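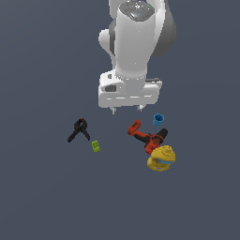 Run 600 and the heater in the lab had quit again. Edeltraud Hofstetter kept her coat on. Tea gone, biscuits gone, April rain on the skylight.

"Which controller is this?"

"Camacho," said Teodoro. "The old one."

"And after?"

"Zaltstead. Same objects, same arm, same everything."

She wrote it down. Camacho, then Zaltstead, a line between them. Whichever lost would be deleted by the morning, that was the deal with Erkcombe, who paid for the machines and wanted one name on one page. Not two names. Not a maybe.

The Camacho code was his. Four years of it. He hadn't told her it was up for deleting and she hadn't told him she knew.

"Wrist view," she said.

He switched over.

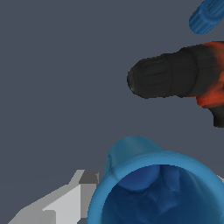
Wrist view. Finger at the rim, drill beyond.

"It's too close to the cup," he said.

"You always say that."

"Its always too close."

She leaned in. On the wrist camera a cup was a lake. You forgot there was a table, forgot there was an arm. Just blue, and one gray finger at the shore of it. Her first year she used to dream in that view – huge rims, drills hanging in the air like blimps.

"Zaltstead wouldn't come in from there," Teodoro said. Quiet.

"No?"

"It'd stay higher. Turn first, then drop." He rubbed his eyes. "I read the code. Last night. It's good, Edel. It's realy good."

Rain. The fan in the workstation spinning up, spinning down. Somewhere below a door banged and 20 seconds later banged again.

She thought of the total, 2,472 runs between the two of them, hers and his. Most of a winter. Sandwiches at this desk. The time he fell asleep on the keyboard and launched 10 jobs with his cheek.

"Side camera," she said.

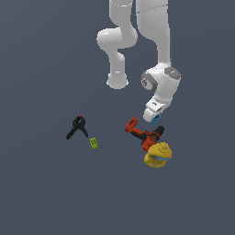 Side camera. Clamp and green block to the left, drill and tape under the gripper.

They looked at it for a while. Neither one touched the mouse.

"I could keep a copy," she said. "Of Camacho. On my own drive."

"Erkcombe said delete."

"Erkcombe said one name on the page. I'll give him one name."

He laughed, sort of. Pulled his sleeves down over his hands. Then he reached across her and queued the next one, Zaltstead, run 1, and the clock in the corner went back to zero.

"Is there any tea," he said.

"No."

"Okay."

He went to look anyway.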